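Speaker notes: Tracing a surname through three spellings
Ettore Amato, family history evening, September

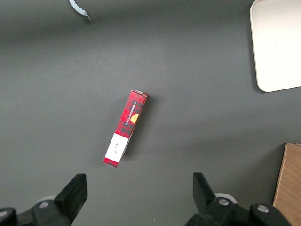

Opening. The subject is the Snorradóttir line in my mother's family and the eight years of parish entries in which it changes spelling, then disappears. State at the start that this is a methods talk. The family did nothing of public note. Mention the biscuits at the break: vanilla gingerbread, in the red tartan box. Use the tartan to make the first point about evidence. A plaid on a package says nothing about where the contents were baked, and a surname on a register page says only slightly more about where its bearer was born. My grandmother held that we were Scottish on the strength of a plaid blanket. No record supports her.

Slide 1. The starting position.
One baptism certificate, copied by hand. One letter, undated, signed Devlow. One family Bible with the flyleaf removed. Say that the flyleaf was cut with a blade, close to the binding. Do not speculate on who did it. Someone will ask.

Slide 2. The patronymic problem.
Snorradóttir is a patronymic: daughter of Snorri. It would not ordinarily have passed to her children. In our case the clerk at Paltska entered it as a fixed surname and gave it to both sons. From that page on it behaves as a family name in the records, with the ending worn down. Show the three forms in order: Snorradóttir, Snorradot, Snoradd. Pause here. People copy these down.

Point out that a search on the third form alone gives no results before the move inland. I spent two winters on that form. The index had been made from a microfilm, and the microfilm had been made from a fair copy, so the spelling was three hands away from the clerk who heard it spoken.

Slide 3. The Clurkar register.
Bound volume, marriages at the front, burials entered from the back, upside down. When the two sections met, the clerk went on in the margins. Our entry is one of the marginal ones. Read it aloud slowly:
"The widow Snoradd, late of Paltska, to Devlow the cooper, both of this place."
Explain "late of." It means formerly resident at. It does not mean dead. This was misread in the printed transcript, where she is listed among the burials and then, on the following page, is married.

Credit Ebbe Strömberg for finding this. He was looking for a miller of his own and wrote to me on the back of his order slip. He has since been through the whole volume and made a page list, which is on the table by the door. Take one only if you intend to use it, as there are few copies.

Slide 4. Testing the link.
Question for the room: is the widow Snoradd the same woman as the mother of the two boys? Allow a minute.
For: the place of origin, the age at marriage within two years, the younger boy apprenticed to a cooper.
Against: the older boy is absent from every Clurkar list. The widow signs with a mark, while the mother of the boys signed her name at the second baptism.
The signature is the strongest objection. Possible answers: the clerk signed for her at the baptism, or injury, or eyesight. I have no document for any of these. I rate the link as probable and have drawn it on the chart as a dotted line. It should stay dotted in any copy.

Slide 5. The letter.
The Devlow letter asks for the return of a sum lent for tools and mentions "my mother's boy gone to the boats." If the writer is a child of the cooper's marriage, this would account for the older son. The paper has part of a watermark. I have compared it with published tracings and found no match. Handwriting comparison was not attempted, there being nothing to compare it with.

Slide 6. Working practice.
Keep this short if running over.
Record the spelling exactly as found, then the form you think is meant, in separate columns.
Note whether you saw the original, a film or a transcript.
Log the searches that found nothing, with the range covered. My log has some 1000 lines and most of them are blanks. It has saved me from ordering the same film again more than once.
Turn bound registers over and look from the back.
Write the source on the chart itself. Charts get separated from their notes.

Slide 7. Open items.
Harbor crew lists for the older son. They survive in part and are not indexed.
Cooper's apprenticeship paper for the younger son. Referred to in a guild minute, not located.
Snorri himself. No record of any kind before the baptism.

Questions. Expected: DNA. Reply that I have taken a test, that the closest useful match is a fifth cousin who does not answer messages, and that it neither supports nor weakens the dotted line. Expected: the Bible flyleaf. See slide 1.

Break at 8. Chart stays up on the side wall. Please use pencil only if adding to it.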